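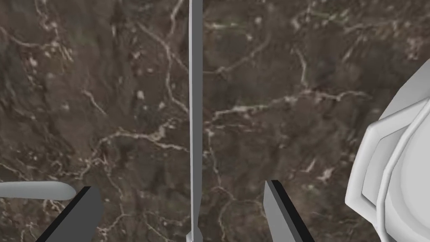

Ashok Solanki spent four seasons as a challenge producer on "Sevden Table," the cooking competition that ended its run last December. His job was to write the tests the home cooks faced each week, try them out before filming, and stand behind camera two with a stopwatch while somebody's custard failed to set. He now runs a small test kitchen in Willinton and works on two other food shows, neither of which he is allowed to name yet.

We spoke by phone in the late afternoon, after he had finished a day of trying out a fish challenge. He asked to start with the thing viewers write to him about most, the clock.

"People think the clock is fake," he said. "They see a cook with two minutes left and a raw chicken breast, then after the commercial it's plated. The time is the time. What changes is the order you see things in. If she put the chicken in the pan at nine minutes and we show you her face at two minutes, you put those together in your head. The editors know you will."

Every challenge on the show had a written time limit, and that limit came from test runs. Solanki would hire three home cooks who had not made it through casting and have them cook the challenge in the real studio. He took the slowest usable time and cut it down. For a plain dish he cut very little. For a dish late in the season he cut more.

"You want two of them to be in trouble," he said. "If all of them are in trouble, you have a bad hour of TV and a judge with nothing to eat. I did that once. It was a layered rice dish in season two, and five out of seven plates had crunchy rice. The judges were not happy with me, and they were right."

That episode, the seventh of the season, is still the one fans bring up. It sent home Naveen Agarwal, who had won the two challenges before it and was the favorite on most of the message boards. Agarwal's rice was undercooked. So was nearly everyone else's. He went home because his sauce had also split, and the judges said so on the air, but the line about the sauce went by in a few seconds and the shots of the rice lasted much longer.

Solanki has watched it again since. "If I were at home I would have been mad too," he said. "You see five bad plates of rice and one guy leaves. The sauce was the reason. We had maybe four minutes of the judges talking about the sauce. In the cut you get one sentence."

I asked whether he had argued for more of it to be kept in.

"It wasn't my room to argue in. I sent a note. The note said, 'Please keep the sauce.' They kept the one sentence, so I guess the note worked a little."

Agarwal, reached separately by email, said he had no hard feelings about it. "My sauce split," he wrote. "I knew it when I put it on the plate. I got a lot of kind messages from people who thought I was robbed, and I never knew how to answer them." He came back in season three as a guest for one episode and helped set the dumpling challenge. He now teaches weekend classes and has no plans to compete again.

The number of applications for the show went up every year. For the last season the casting team took in 1,063, and from those they called 136 people to cook in person. Solanki sat in on most of those sessions, which were held in a rented hall outside Willinton with folding tables and no running water in the main room. Applicants brought a cold or warm dish they had made at home and had a few minutes to finish it in front of the team.

"The food tells you a lot, but it travels badly," he said. "You learn to taste past that. A soggy crust that was in a car for three hours, okay. Underseasoned is underseasoned no matter how long it was in a car."

From that group, 21 people were brought to the studio for the opening episode. Some left after a single day of filming. He said those early exits were the hardest part of the work for him, harder than the finals.

"They quit jobs, some of them. They get a neighbor to take the dog. Then they make one pasta dish and they're on the bus back to the hotel. By the final, the two people left have had a good run and everyone knows their names. The person who goes first gets forty seconds and a sad piano."

The question of who stays and who goes is where viewers have the most doubts, and I put it to him directly. Did producers ever tell the judges whom to keep?

"Not on my show, not that I saw," he said. "I'm going to be careful here because I wasn't in every conversation. What I did see was judges asking us things. They'd ask, 'Did she ask for help with the oven?' or 'Was that his first try or his second?' We answered. That is information, and you could say information has an effect. Nobody from production said, 'Keep him, he's funny.' But did a judge know a guy was funny? Sure. They were standing next to him."

He was more willing to talk about the ways production shapes a season before a judge takes a bite. The order of the challenges is one. If a strong baker is in the group, a baking test in week two will protect that person, and a baking test in week eight will probably put them in the final. The schedule was written before casting was done, he said, and was changed only twice in four seasons. Both times it was over ingredients that could not be delivered.

Advantages are another. On "Sevden Table," the winner of a challenge could choose proteins for the others, swap two cooks between stations, or sit out the next test. Fans disliked the last one in particular. In season three, Kaushik, a contestant who went by one name on the show, sat out three tests and reached the final four without having cooked a dessert.

"I thought that was fine," Solanki said. "He won those challenges. He earned the seat. Then I read the comments, and people felt cheated, because they turn on a cooking show to see people cook. I came around on that. For season four we limited it to once per person."

He has less patience for complaints about contestants being mean to each other. Most of the arguments viewers saw, he said, were small and over quickly, and a lot of them were about burners. There were never enough good ones. The two stations at the back had weak gas pressure for all of season one, and the cooks figured that out by the second day. After that there was a race for the front every morning.

"You'd see someone run in and grab a station, and the music makes it look like a war," he said. "He wanted the burner that worked. I would have run too."

The gas was repaired before season two. The studio kept a log of equipment problems, and by the end it had 319 entries, most of them for ovens running hot, blender lids, and one ice cream machine made by a company called Zorkberg that the crew stopped putting out after the third leak.

Solanki said he does not watch much food television now, apart from the shows he works on. When he does, he looks at the pantry. He can tell from what is on the shelves which dishes the producers are hoping for, and he tries to guess the challenge before the host reads it.

"If there's a lot of eggs, someone is making a soufflé and someone is going to cry," he said.

He would bring back blind tasting if it were up to him. "Sevden Table" used it for the first two seasons and dropped it when the studio found that the judges' reactions were flatter without a cook in front of them. He understands the decision and says ratings did go up. He still thinks the blind rounds were the fairest thing the show did, and he has written one into the pilot he is working on. It may not survive the first edit.

Before we hung up I asked who he thought should have won season two, the one with the rice.

"The person who won it," he said. "Her rice was cooked."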